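Godon Tam three-drawer desktop unit

Storage > Desktop > Small drawers

Price: 3,800 with free delivery, or 2,098 for each unit if you take 2 or more
Item status: in stock, next batch due in September
Page last checked: 2006-08-13

What it is

The Tam is a small set of plastic drawers for the top of a desk. Godon's own leaflet calls it a "complete personal filing system." It is three drawers in a pale frame with a flat white lid. We stock it because people ask for it, and because it does one dull job fairly well, but please don't buy it expecting to file anything.

The drawers are a smoky gray you can see through, up to a point. The leaflet says you will "find everything at a glance." You will find out whether a drawer has something in it. If you own two dark things of the same size, you will be opening the drawer to check like everybody else.

Each drawer has a red-orange tab in the middle of its front. Some customers like the color and some write to ask for gray ones. There are no gray ones.

On the desk

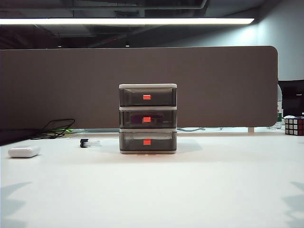 Tam unit on a white desktop, three drawers with a red-orange tab on each.

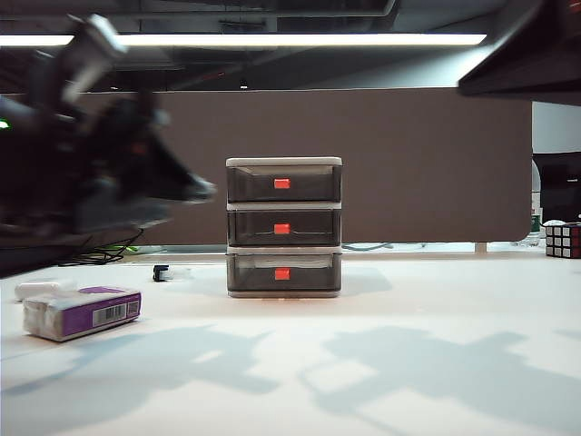 What we think of it

Impi Miettinen in our returns office had one next to her phone for most of a year and her notes are the basis of this section.

The lid is flat, so it will get used as a shelf. Fine for a notepad or a stapler. We would not put a monitor on it, whatever the leaflet hints at.

The drawers slide well enough when they are lightly loaded. Fill one with coins or batteries and it starts to drag. There is no stop at the back of the runner - pull hard and the drawer comes out in your hand, which is handy for cleaning and a nuisance the rest of the time.

"Scratch resistant" is on the carton. Impi's copy had fine scratches on the top drawer before the first winter was out. They don't show much unless the light is low.

The tinted plastic is shiny and collects fingerprints. A damp cloth takes them off. Skip the spray cleaners, which left a haze on the one we tried.

Tam or Eletti?

The Eletti from Tinon costs more and has metal runners. If you open a drawer all day long, get the Eletti. For spare pens, tape and the cables you can't bring yourself to throw out, the Tam is enough.

Stacking

Godon says units can be stacked. They can be placed on top of each other, yes. Nothing clips them together, so keep it to 2 and put the heavier things at the bottom.

Returns

Unused units in the original carton only. Replacement drawers are sold singly, replacement lids are not sold at all - we have asked.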